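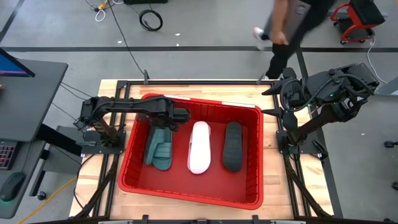 Bin-packing station with three slides in the red bin, both arms at the rim.

Scoring a packing episode with the Pustholm method

Before you start, load the Flarkis policy and check that both arms respond from the workstation.

1. Set the bin near the centre of the table. It doesn't have to be square to the edges — small rotations are part of the test.

2. Run 100 episodes per policy, with a 60 second limit on each. Don't touch the bin once the timer is going.

3. Score each shoe separately. A shoe counts if it lies fully inside the walls. Sole up or sole down makes no difference to this score, but note the colour and which way up it landed.

4. Log arm contacts with the rim in their own column. Lensa Kumsa's script reads that column by name, so keep the spelling.

Our training set was 419 demonstrations. Madalena Arruda reran the baseline in December with 90 of them, and those results are kept in a separate folder — don't merge the two.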